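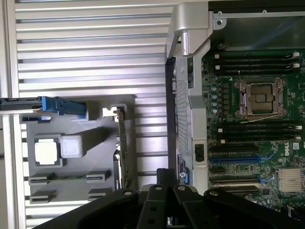
Julwood Bench Guide, Section 5: Laying Out the Parts Tray

By Lindsay Fairweather
2018-09-30
14 comments | 22 shares

Welcome back, and thank you for sticking with us through the section on the bench itself, which I know ran long. Rosalía Bustamante and I have set up a good many of these trays between us, and we both think this is the pleasant part of the job. The loud tools are put away, the coffee is somewhere safe (on another table, please!), and all you have to do is put each part where your hand will expect to find it later.

Before you start

You will want the flat tray, the four black holder blocks, your processor, the white socket cover, the circuit cards for this build, and the blue-handled tool. Give the slatted bench top a wipe along the ridges with a dry cloth, going with the slats and never across them, or the lint catches and you will be picking at it all afternoon.

CAUTION: Touch the bare metal of the bench rail before you pick up a processor or a card, and do it again any time you have been away from the bench.

Setting out the tray

1. Lay the tray flat on the slats and press gently on each corner. If it rocks, lift it and look for a stray screw underneath. Lewis trays and Drasier trays both fit this bench, though the Drasier ones are a touch heavier and tend to stay put better.

2. Set the four holder blocks in two rows of two at the near end of the tray, slots facing up. Slide them together until they sit square with each other.

3. Take the processor out of its packaging by the edges and set it down left of center, beyond the blocks, metal side up. Please don't slide it across the tray, even a little.

4. Put the white socket cover right beside the processor, on its right-hand side. Keeping the two together means you will remember the cover when the time comes, and I say that as somebody who has gone hunting for one under a bench with a flashlight.

5. Stand the circuit card on its edge toward the right side of the tray. Handle it by the edges and keep your fingertips off the small components.

6. Lay the long black bar across the far end of the tray with the blue handle pointing in toward the middle. The small black-and-blue clip goes just on the near side of it, over at the left.

NOTE: Left-handed builders are welcome to flip the whole layout. Rosalía does, and her trays are tidier than mine. Just write it on the job slip so the next person doesn't reach for a card and find a handle.

CAUTION: Never stack anything on top of the processor, and that includes the job slip.

If you are building from the Atau kit

The Atau kit comes with its own bag of spare clips. Leave the bag closed and in the drawer until you need one, as loose clips love to fall between the slats. The torque card in the same kit goes on the hook by the lamp.

Stopping partway through

If you get called away, lay the clean cover sheet over the tray and write your initials and the step number on the job slip. When you come back, begin again at step 1 with the rocking check, then carry on from wherever you left off. Section 6 covers opening the socket and seating the processor, and you will want the blue-handled tool within reach before you turn to it.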